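The budget, such as it is

January 2022

I asked for a spreadsheet in December and got one, from myself, with a tab called "Sensible" and a tab called "What I want". They have since merged. I blame the file format.

The big lines first. Two pairs of hand-held grippers from Haltura, because one pair means everybody stands and watches while the other half of the room has opinions. Leitner quoted less for something similar and then, on page 9 of the PDF, mentioned that the jaws were extra. I do admire a supplier who makes you read that far.

Then the arm. Allholm would like us to lease, Cileck would like us to buy, and both would like a phone call. I have put down a lease for the first year and left the phone off the hook.

What eats the money is the small stuff. I had 50 pounds down for cables. I have now put down 200, and I expect to be back. Also on the list:

Spare finger pads, 15 sets
Marker cubes (we print our own, then drop them)
Power strips with leads long enough to reach a table
A table that isn't also where people put their drinks
Boxes with drawers, balls, lids, anything that opens and shuts

The last line is the one finance queried. I explained that a gripper needs something to grip. They asked if it could grip something we already had. Fair, so the balls came off the list and the boxes stayed.

Storage I've moved to next year for the third year running. Same with a second table, though I may try to slip it in under "fixtures" if the lease comes in under. Insurance is a separate post and a worse mood.

If anyone has used the Haltura ones for longer than a demo, I'd like to hear how the jaws hold up before I sign.

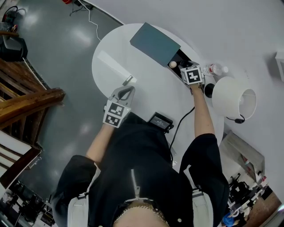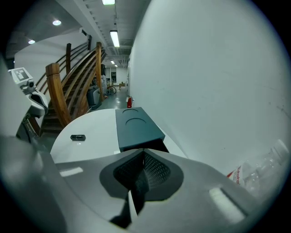
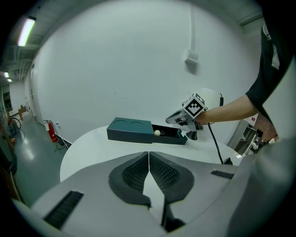
Grippers out, and the same box on the round-edged white table in all three.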